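**Ferncombe, April** – Can a machine do the small, fiddly jobs that fill a working day? Akex and its partner Nieminen have spent the spring trying to find out, and they're ready to share the first results from Linness, their two-armed chore project!
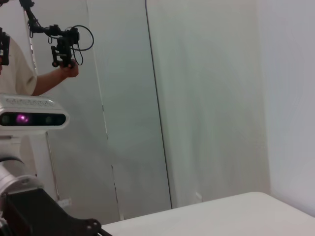 Can a robot tidy my kitchen yet?

Parts of it, on a good day. Linness can pick up and put away things it has practiced with, but a strange kitchen full of strange objects still slows it down badly.

The team began with sorting and racking because the same moves turn up everywhere, from a dish drainer to a parts bin. Over 5 weeks the system made 2,247 attempts at 53 different chores, some borrowed from the home and some from the shop floor. 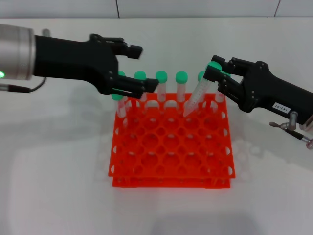 Two hands make a huge difference, says project lead Jarmila Charvát. "With one arm you spend half your time setting things down to get a better grip. Give it 2 and it starts to work the way we do, and I still get excited watching it."

Speed is the weak spot. A person clears a counter in the time Linness takes to settle on its first grasp, and soft things like towels remain hard.
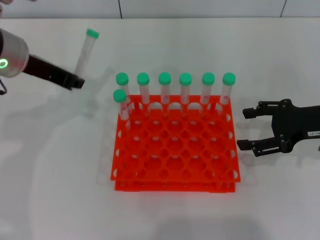
Small objects are where the team sees the most promise. Zdislava Rusnák, who runs the trials, likes any job that calls for a light touch and a good aim. Clear plastic tubes with green screw caps, standing upright in an orange rack, are a favorite of hers, and she thinks spice jars and drill bits will be next.

Trials continue at Ferncombe through the summer, with laundry folding on the list (wish us luck!).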